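3.2 The floor as a parking place

I went into this part of the study thinking I'd be writing about desks. Desks are where most of the office-moving literature puts its attention, and I had a nice coding sheet ready for them. Then I spent my first afternoon at Tallgate and hardly used it, so I tore it up and started over with the floor (my co-workers were very patient about this).

What I kept running into is something I've come to call parking. A thing gets parked when it's out of use but no decision has been made about it yet. Flattened boxes are the classic case. They've done their job, they might be wanted again, and they lean nicely, so they go against a wall and stay there. Office chairs in pieces are another, and I got oddly fond of those. A chair that's whole has a place to be, under a desk or in front of one. Take the seat off the base and suddenly neither half belongs anywhere! Figure 2 has both kinds of parking, the cardboard along a white wall on one side and the chair parts on the other, with a charging cable running over the floorboards between the desk side and the middle of the room.

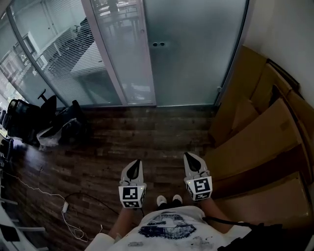

Figure 2. Parked items in front of a glass partition: flattened cardboard, a chair on its side, a separate chair base, a bundled plastic bag and cables.

Cables gave me more trouble. In my notes from Drimier I'd logged them as trash, and by the time I got to the second site I wasn't comfortable with that anymore. People told me they leave a charger out on purpose so they can find it again, and they were quite firm about it. So I split the code into 2, one for cables left out to be used and one for cables left over from something else, and went back through all of the entries, over 1,000 of them. It was a long September.

I should say that the split is messy. From a photo alone I often can't tell which kind of cable I'm looking at, and in those cases I used a third label, "unclear," and kept them out of the comparison in Section 4. Plastic bags got the same treatment unless I'd talked to whoever put them down.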